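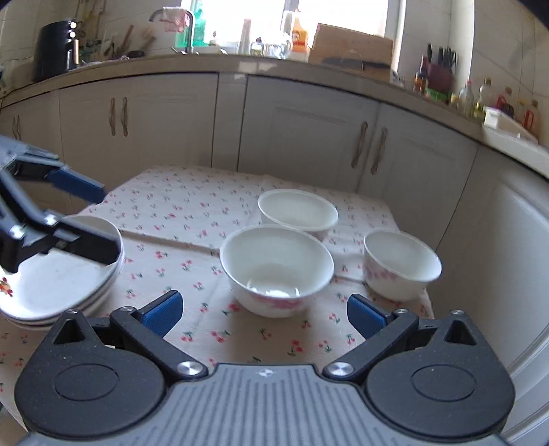 Plates on the cherry tablecloth

mossyfen
Has anyone here done the attention study at Huttunen? I'm on the list for November. The flyer says 2 sessions and 66 bucks for your time, and I'm a bit nervous about the EEG cap.

tramline42
Did it last year, loved it! You sit in a dim room pressing a key when the dots change colour (my left hand got all the fun), and they let you wash the gel out after. Bring your own shampoo though – theirs is awful.

Firira
I'd skip it. 300 trials a block and my brain was porridge by the second one. Sixty-six dollars isn't much once you've paid for parking.

tramline42
Fair, but I took the bus, and they gave me a printout of my brainwaves. It's on my fridge!

quillback
Are they still using the Cuvance software? It froze on me and we had to redo a whole block.

Firira
Yep, still Cuvance. And I don't buy that key presses tell you much about real-life attention anyway.

quillback
Disagree there. You've got to start with something you can measure, and my neighbour's stroke rehab came out of that sort of work.

mossyfen
Thanks everyone, I reckon I'll go. Does the gel come out of curly hair?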